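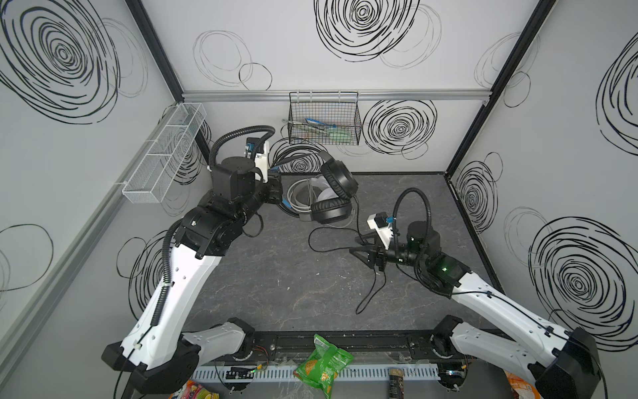

오버이어 헤드폰

2021-08-02
글: Nnamdi Obi

오버이어 헤드폰(영어: over-ear headphones, circumaural headphones)은 두꺼운 귀덮개가 귓바퀴 전체를 둘러싸는 형태의 헤드폰이다. 우리말로는 귀를 덮는 헤드폰, 밀폐형과 개방형을 한데 묶어 대형 헤드폰이라고 부르기도 한다. 귓바퀴 위에 얹는 온이어형, 귓구멍에 넣는 이어폰과 구별되며, 음악 감상과 녹음, 방송, 악기 연습, 게임에 이르기까지 쓰임새가 대단히 넓다. 구조는 단순하다. 머리띠 하나, 하우징 두 개, 패드 두 개, 그리고 유선 제품이라면 선 한 가닥이다. 이 몇 안 되는 부품의 모양과 재질을 조금만 바꾸어도 소리와 착용감이 놀랄 만큼 달라지니, 이 물건을 들여다보는 재미는 바로 거기에 있다!

이 문서는 유선 제품을 중심으로 구조와 종류를 설명하고, 비슷한 비중으로 선 감기와 보관을 다룬다. 무선 기능은 해당 절에서 짧게 언급한다.

명칭

영어 circumaural은 '둘레'를 뜻하는 라틴어 circum과 '귀'를 뜻하는 auris에서 온 말이다. 한국어 사용자들 사이에서는 '오버이어'가 가장 널리 통하고, 음향 관련 글에서는 '서컴오럴'이라는 표기도 드물게 보인다. 머리띠를 가리키는 말은 '헤드밴드', 귀에 닿는 쿠션은 '이어패드' 또는 '이어쿠션'이다. 하우징은 '이어컵', '유닛통'이라고도 한다. 마지막 말은 수리하는 사람들이 즐겨 쓰는데, 사전에는 없지만 아주 잘 지은 이름이라고 할 만하다.

구조

헤드밴드

헤드밴드는 두 하우징을 잇고 머리 양쪽에서 적당히 누르는 힘을 만든다. 이 힘을 측압, 또는 장력이라고 한다. 장력이 약하면 고개를 숙일 때 흘러내리고 저음이 새며, 너무 강하면 안경다리가 눌려 오래 쓰기 어렵다. 뼈대에는 대개 탄성이 있는 금속판이나 플라스틱이 쓰인다. 정수리에 닿는 부분에 쿠션을 대는 방식이 흔하고, 뼈대 아래에 얇은 띠를 따로 매달아 무게를 넓게 퍼뜨리는 방식도 있다. 후자는 무거운 제품에서 특히 빛을 발한다.

길이 조절 장치는 눈금이 있는 것과 없는 것으로 나뉜다. 눈금이 있으면 좌우를 똑같이 맞추기 쉽다. 눈금 없이 미끄러지는 방식은 미세 조정이 되는 대신 오래 쓰면 헐거워질 수 있다. 여럿이 함께 쓰는 헤드폰이라면 눈금식이 한결 편하다.

하우징과 진동판

하우징 안에는 전기 신호를 소리로 바꾸는 드라이버가 들어 있다. 가장 흔한 방식은 다이내믹형으로, 자석이 만드는 자기장 속에서 코일이 움직이며 얇은 진동판을 떨게 한다. 스피커와 원리가 같다. 평판 자기형은 넓고 얇은 막에 도선을 깔고 막 전체를 자석으로 구동한다. 정전형은 두 전극 사이에 놓인 막을 정전기력으로 움직이며, 전용 앰프가 필요하다. 막 하나를 흔드는 데 이렇게 여러 길이 있다는 사실은 음향 공학의 가장 매력적인 대목 가운데 하나다.

드라이버는 귀와 평행하게 놓기도 하고 살짝 앞쪽에서 귀를 향하도록 기울여 놓기도 한다. 기울인 배치에서는 귓바퀴의 굴곡에 소리가 부딪히는 방식이 달라져, 듣는 사람에 따라 소리가 조금 앞에서 나는 것처럼 느껴진다.

이어패드

이어패드는 오버이어 헤드폰을 오버이어 헤드폰답게 만드는 부품이다. 귓바퀴를 온전히 감싸야 하므로 안쪽 구멍이 넉넉하고 두께도 상당하다. 속에는 보통 폴리우레탄 폼이 들어가고, 겉감으로는 인조가죽과 천연가죽, 벨벳 느낌의 직물이 쓰인다. 인조가죽은 밀폐가 잘되어 저음이 단단하게 들리지만 여름에는 덥다. 직물은 시원하고 촉감이 좋으며, 그만큼 소리가 조금 빠져나간다.

패드를 바꾸면 소리가 바뀐다. 과장이 아니다. 드라이버와 귀 사이의 거리, 패드 안쪽 공간의 부피, 겉감의 통기성이 모두 주파수 응답에 영향을 준다. 같은 헤드폰에 다른 패드를 끼우고 늘 듣던 곡을 틀어 보면 누구라도 차이를 짚어 낼 수 있을 것이다.

케이블

유선 제품의 케이블은 한쪽 하우징에서만 나오는 편출형과 양쪽에서 나와 가운데서 만나는 양출형으로 나뉜다. 편출형은 선이 한 가닥이라 몸을 움직이기 편하고, 반대편으로 가는 신호는 헤드밴드 속을 지나는 가는 선이 맡는다. 양출형은 Y자로 갈라지는 부분이 턱 아래에 온다.

플러그는 지름 3.5밀리미터 규격과 6.35밀리미터 규격이 대표적이다. 앞의 것은 휴대 기기에, 뒤의 것은 앰프나 녹음 장비에 많이 쓰이며, 변환 어댑터를 끼워 오가는 경우가 많다. 굵은 플러그는 원래 전화 교환대에서 쓰이던 형식을 물려받은 것이다. 한 세기가 훌쩍 넘은 단자가 지금도 현역이라니, 이만큼 장수한 규격은 전자 기기의 세계에서 찾아보기 힘들다.

종류

밀폐형은 하우징 뒷면이 막혀 있다. 바깥 소음을 줄이고 안의 소리가 새어 나가는 것도 막아 주므로 녹음실의 연주자나 도서관 이용자에게 알맞다. 마이크 앞에서 노래하는 사람이 개방형을 쓰면 반주가 마이크로 흘러들 수 있다.

개방형은 하우징 뒷면이 그물이나 격자로 트여 있다. 공기가 자유롭게 드나들어 울림이 자연스럽고, 머릿속에 갇힌 듯한 느낌이 덜하다. 대신 옆 사람도 음악을 함께 듣게 된다. 조용한 방에서 혼자 쓸 때 진가가 나오는 형식이다.

반개방형은 둘의 중간이며, 제품마다 트인 정도가 제각각이라 분류가 엄밀하지 않다. 제조사가 반개방형이라고 적은 제품이 사용자 귀에는 거의 개방형인 경우도 있다.

무선형은 블루투스 등으로 신호를 받고 배터리로 작동한다. 마이크로 바깥 소음을 받아 반대 위상의 소리를 내는 능동 소음 제거 기능이 들어간 제품이 많다. 무선형 가운데 상당수는 케이블을 꽂아 유선으로도 쓸 수 있다.

제원 읽기

헤드폰 상자에 적힌 숫자는 처음에는 암호 같지만 몇 가지만 익히면 무척 즐거운 읽을거리가 된다. 임피던스는 옴 단위로 적으며, 높을수록 같은 음량을 얻는 데 더 큰 전압이 필요한 경향이 있다. 감도는 일정한 전력이나 전압을 넣었을 때 나오는 음압이다. 둘을 함께 보아야 휴대 기기로 충분히 구동되는지 짐작할 수 있다. 주파수 대역은 넓게 적혀 있어도 편차 기준이 없으면 참고 정도에 그친다.

무게는 의외로 중요한 항목이다. 비교하기 좋은 예로 Nesico의 두 모델이 있다. 연습용 밀폐형은 165그램이고, 두꺼운 패드와 금속 뼈대를 갖춘 감상용 개방형은 351그램이다. 숫자만 보면 뒤의 것이 버거울 듯하지만, 정수리에 닿는 띠가 넓어서 한 시간쯤 지나면 오히려 이쪽이 편하다는 사용자도 적지 않다. 무게와 무게감은 서로 다른 이야기다.

선 감기

케이블은 유선 헤드폰에서 가장 쉽게 고장 나는 곳이다. 특히 플러그 바로 뒤와 하우징으로 들어가는 목 부분이 자주 상한다. 겉이 멀쩡해도 속의 가는 구리선이 끊어지면 한쪽 소리가 들락날락한다. 선을 쥐고 당기지 않고 플러그 몸체를 잡아 뽑는 습관이 수명을 크게 늘린다.

감는 방법은 여러 가지가 있다.

둥글게 감기. 손바닥보다 조금 큰 고리를 만들며 차례로 포갠다. 선이 원래 말려 있던 방향을 따라가면 저절로 고리가 잡힌다. 가장 쉽고 짧은 선에 잘 맞는다.

위아래 감기. 한 바퀴는 바깥으로, 다음 바퀴는 안으로 번갈아 감는 방법으로, 영어권에서는 오버언더라고 한다. 매 바퀴의 꼬임이 서로 상쇄되어 풀 때 엉키지 않는다. 무대와 방송 현장에서 긴 선을 다루는 사람들이 오래전부터 써 왔으며, 손에 익으면 감는 일 자체가 근사한 기술처럼 느껴진다. 끝이 고리 사이로 들어가면 풀 때 매듭이 줄줄이 생기므로 플러그 쪽을 바깥에 둔다.

팔자 감기. 엄지와 새끼손가락에 8자로 걸어 감는다. 부피가 작아지지만 가운데가 눌리기 쉬우므로 굵은 선에는 권하지 않는다.

어느 방법이든 하우징에 팽팽하게 둘러 감는 것은 좋지 않다. 목 부분이 꺾인 채로 오래 있게 된다. 묶을 때는 벨크로 띠나 부드러운 천 끈이 알맞고, 고무줄은 시간이 지나면 삭아서 피복에 달라붙을 수 있다. 여분의 케이블은 헤드폰과 따로 감아 두면 찾기도 쉽고 서로 얽히지도 않는다.

보관

걸어 두기

전용 걸이나 스탠드는 헤드밴드 안쪽을 받쳐 준다. 받침이 좁으면 정수리 쿠션에 자국이 남으므로 넓고 둥근 것이 좋다. Gurkside의 목제 스탠드는 머리 모양을 본뜬 넓은 받침으로 알려져 있으며, 높이가 넉넉해 긴 선을 아래로 늘어뜨려도 바닥에 끌리지 않는다. 벽이나 책상 옆면에 다는 걸이는 자리를 차지하지 않는 것이 장점이다.

눕히거나 세워 두기

책상 위에 그대로 내려놓는 방식도 짧은 시간이라면 문제가 없다. 하우징이 돌아가는 제품은 패드가 바닥을 향하게 눕힐 수 있고, 돌아가지 않는 제품은 헤드밴드를 위로 하여 세우게 된다. 세워 둘 때는 패드 아랫부분만 오래 눌리지 않도록 가끔 자리를 바꾸어 준다. 표면의 먼지와 부스러기는 패드에 잘 달라붙으니 내려놓기 전에 한 번 닦으면 좋다. 늘어진 선은 책상 가장자리에서 멀리 둔다.

철망 바구니

철망 바구니는 음향 소품을 정리하는 데 더없이 훌륭한 도구다. 안이 들여다보이고, 먼지가 바닥에 고이지 않으며, 봉이나 레일에 걸면 책상 위가 그대로 비워진다. 격자 사이로 벨크로 띠를 끼워 감은 선을 매달 수도 있다. 네모난 작은 바구니에는 어댑터와 여분 패드를, 칸이 나뉜 긴 바구니에는 길이별로 감은 케이블을 넣는 식으로 나누면 찾는 시간이 눈에 띄게 줄어든다.

Nyarko의 벽걸이 철망 시리즈는 칸막이를 빼고 끼울 수 있다. 가장 긴 것은 1010밀리미터로, 작업대 한쪽 벽을 거의 다 쓰고 싶은 사람에게 반가운 길이다. 다만 철사 끝이 거친 바구니에 헤드폰 본체를 바로 넣으면 인조가죽이 긁힐 수 있다. 얇은 천이나 펠트를 한 장 깔면 해결된다. 플러그처럼 가느다란 물건은 격자 틈으로 빠지기도 하므로 작은 주머니에 담아 넣는다.

케이스

들고 다닐 때는 단단한 케이스가 가장 안전하다. 안쪽이 하우징 모양으로 파인 케이스는 패드를 누르지 않는다. 부드러운 주머니는 긁힘만 막아 주며 눌리는 힘에는 약하다. 습한 계절에는 케이스 안에 제습제를 함께 넣기도 한다.

관리

이어패드는 쓰고 난 뒤 마른 천으로 닦는다. 땀과 피지가 남으면 인조가죽이 빨리 갈라진다. 알코올은 겉감의 코팅을 상하게 할 수 있으니 제조사의 안내를 먼저 확인한다. 직물 패드는 분리해서 미지근한 물에 손세탁할 수 있는 것이 있고 그렇지 않은 것도 있다. 세탁한 패드는 그늘에서 속까지 완전히 말린다.

하우징 그물에 낀 먼지는 부드러운 붓으로 턴다. 압축 공기를 가까이에서 쏘면 진동판이 다칠 수 있다. 머리카락이 진동판에 닿아 바스락거리는 잡음을 내는 일도 흔한데, 고장으로 오해하기 쉬운 증상이다. 패드를 떼고 머리카락을 집어내면 소리가 거짓말처럼 맑아진다.

패드 교체는 대부분의 사용자가 직접 할 수 있다. 고정 방식에는 하우징 테두리의 홈에 치마처럼 늘어진 겉감을 끼우는 방식, 플라스틱 고리를 딸깍 맞추는 방식, 자석식이 있다. 첫 번째 방식이 가장 애를 먹인다. 한쪽을 먼저 홈에 걸고 조금씩 돌려 가며 끼우면 된다. Brevura에서 내놓은 교체용 패드는 17종으로, 원형과 타원형, 귀 모양에 맞춘 비대칭형까지 고를 수 있다. 새 패드는 처음에 조금 뻣뻣하지만 체온으로 금세 부드러워진다.

청력과 음량

오버이어 헤드폰은 귀를 감싸 바깥 소음을 줄이므로 같은 환경에서 음량을 낮추어 들을 수 있다. 그래도 큰 소리를 오래 들으면 청력이 손상될 수 있다는 점은 다른 음향 기기와 같다. 조용한 곳에서 음량을 맞춘 뒤 그대로 두고, 중간중간 벗어서 귀를 쉬게 한다. 벗은 뒤에 귀가 울리거나 먹먹하면 음량이 지나쳤다는 신호이다. 개방형은 소음 차단이 약하므로 시끄러운 장소에서 음량을 올리기 쉽다.

같이 보기

이어폰
헤드폰 앰프
이어패드
전화 플러그
철망 바구니
케이블 정리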